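Tatamis en casa, por fin

2 de febrero de 2022

¡Ya está! Después de meses dando la lata con el tema (perdón a todos los que me habéis aguantado), la habitación pequeña tiene tatami. Tatami de verdad, de los que huelen a campo segado cuando abres la puerta por la mañana. Llevo unos días entrando descalza cada dos por tres con cualquier excusa, que si a buscar un libro, que si a mirar si he dejado la ventana abierta, y al final acabo siempre tumbada mirando el techo.

Los que leéis esto desde hace tiempo sabéis que el cuarto era un desastre. Primero fue despacho, luego trastero, luego "la habitación de la bici", y en agosto, con el calor, decidí vaciarla entera. Siete viajes al punto limpio. Siete. Salieron cosas que ni recordaba: una lámpara Ranik sin pantalla, una caja de cables de vete a saber qué, los patines del instituto. Y debajo de todo aquello apareció un suelo bastante feo que no me apetecía nada volver a ver, así que empecé a mirar opciones.

Al principio pensaba en una alfombra grande y listo. Pero una tarde entré en Gajewski, la tienda de textiles que hay bajando hacia el mercado, y tenían una muestra de tatami apoyada en el mostrador. La toqué y se acabó la alfombra. Es que la superficie tiene ese canutillo tan fino, seco y un poco resbaladizo, que te pasas la mano por encima y no puedes parar. Me explicaron lo del ribete, que lo hay en muchísimos colores, y estuve un buen rato dudando entre uno granate y uno verde. Ganó el verde, que es finito y discreto y queda precioso con el color paja.

El presupuesto era de unos 600 euros para todo el cuarto y lo cumplí, aunque por los pelos. La cenefa no estaba prevista. La vi en el catálogo de Carnament, con su zigzag en rosa, magenta y amarillo pálido, y me enamoré de una manera bastante irracional. Mi madre dijo que aquello parecía una caseta de feria. Yo la puse igual, bordeando los tatamis, y ahora es lo que más me gusta de la habitación: lo de dentro tan calmado y, por fuera, esa alegría.

También he sacado del armario una tela azul oscura con estampado que llevaba siglos guardada. No la he cosido ni enmarcado ni nada, la dejo doblada sobre el tatami y la uso un poco para todo: de cojín cuando me siento a leer, de manta para los pies, de mantel si meriendo en el suelo. Contra el beige de la paja, el azul se ve muchísimo más bonito que en el armario, dónde va a parar.
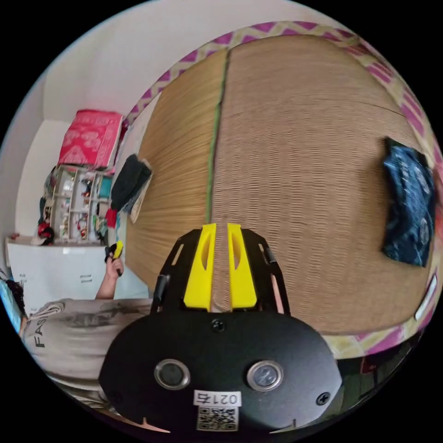
Rui Falcão me escribió en cuanto conté que estaba con esto, y copio su mensaje porque le puede servir a más gente: que ni se me ocurriera fregarlo, que él lo hizo la primera semana con el mocho bien cargado y le salieron unas manchas que siguen ahí, y que lo mejor es pasar la aspiradora siguiendo la dirección de la fibra y, si acaso, un trapo muy escurrido. Añadía que ventilara todos los días, aunque hiciera frío, y que no dejara nunca una planta encima.

Pues le he hecho caso en todo menos en la planta, que la tuve allí tres días antes de leer el mensaje. No ha pasado nada, creo. La he mudado a la cocina y parece contenta.

Sobre la colocación, que me lo habéis preguntado varias: no tiene mucho misterio, pero hay que medir bien, y luego volver a medir. Yo apunté 129 centímetros para el hueco que queda junto al armario, me lo creí a pies juntillas y resulta que la pared no está recta (casa vieja, qué le vamos a hacer). Hubo que mover todas las piezas hacia el otro lado para que casaran. Lo más entretenido fue juntarlas de manera que no se notara el escalón en la unión. Vas de rodillas, empujas una, se te levanta la otra, vuelves a empujar... Acabé con el dibujo de la paja marcado en las rodillas y muerta de risa.

Y el olor, de verdad. Me habían avisado de que al principio es fuerte y de que hay gente a la que le molesta. A mí me encanta, me recuerda a los veranos en Hurkville, en casa de mis tíos, cuando dormíamos con las ventanas abiertas y entraba el olor de la hierba recién cortada. Dicen que se va suavizando con los meses. Ojalá que no demasiado.

Me falta decidir la luz. No quiero nada colgado del techo, así que estoy mirando lámparas bajas de papel, aunque me da un poco de miedo pisarlas a oscuras. Si alguien tiene una y está contento con ella, que me lo cuente en los comentarios, por favor. También busco una mesita baja que no marque la paja, mejor sin patas finas.

¡Ah! Y los zapatos se quedan en el pasillo. He puesto un banquito al lado de la puerta para que las visitas se descalcen con calma.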